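Chapter 4
Choosing the Heads of International Agencies

What this chapter covers
How candidates are nominated
Voting rules and the qualified majority
Straw polls and official rounds
Acting heads and the handover of authority
Case study: the Paracha Convention Office

The head of an international agency holds an unusual kind of job. He or she answers to governments but is not supposed to take instructions from any one of them. The title may be director general, secretary general, or executive secretary. The duties are much the same under each name: to run the staff, propose a budget, report to the member states, and carry out the tasks written into the agency's founding treaty.

Chapter 3 dealt with how agencies are set up and paid for. We now turn to how their leaders are picked. The rules matter a great deal in practice. A candidate who would win under a simple majority may lose when two-thirds is required, and a state with few allies can still hold up a decision if the rules let it.

4.1 Nomination

In most agencies, only a member state may put a name forward. The candidate is usually, though not always, a citizen of that state. Nominations open several months before the sitting head's term ends and close on a fixed day. After that, candidates give a written statement and appear before the members to answer questions.

Some agencies follow an informal rule that the post should move from one region to another. Such rules are rarely written down. They can be set aside when a region fails to agree on one name, and this has often been the point at which a contest becomes open.

4.2 The vote

Voting may take place in a small governing body or in the full assembly. Where both are involved, the smaller body normally recommends a single candidate and the assembly approves the choice. Ballots are secret in nearly every case.

Straw polls come first. They bind no one, but they tell weaker candidates where they stand, and many withdraw at this stage. Official rounds follow. If no candidate reaches the required share, the rules may call for the lowest name to be dropped, or for a yes-or-no vote on the leader alone.

Case study: the Paracha Convention Office

The Paracha Convention Office keeps records of cross-border shipments of industrial chemicals for 91 member states. It has a staff of 310. When its executive secretary resigned in December, two candidates were nominated: Harsh Tripathi, a former trade negotiator, and Arsalan Gondal, who had led the Office's inspection division.

Tripathi led in both straw polls but fell short of two-thirds in the first official round. Gondal's supporters argued that the Office needed someone who knew its technical work. Tripathi's side answered that the main problem was unpaid dues, and that this called for a diplomat. After a second round with the same result, the members named Gondal acting head for six months and agreed to vote again. Tripathi withdrew before that vote took place.

Students should note two points. The acting appointment needed only a simple majority. It also gave one candidate a chance to show how he would do the job, and several delegations objected to it on those grounds.

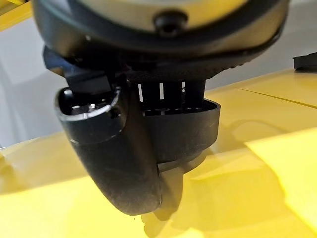
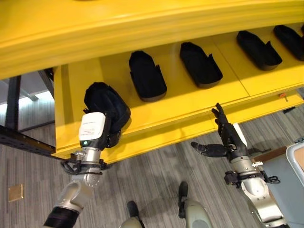

4.3 Acting heads and the handover of authority

A vacancy can come about through death, resignation, or a deadlocked vote. Founding treaties written before the 1970s often say nothing about it. Newer ones name a deputy who takes over at once, with limits on what that person may sign. Senior appointments and changes to the budget are commonly held back until a permanent head is in place.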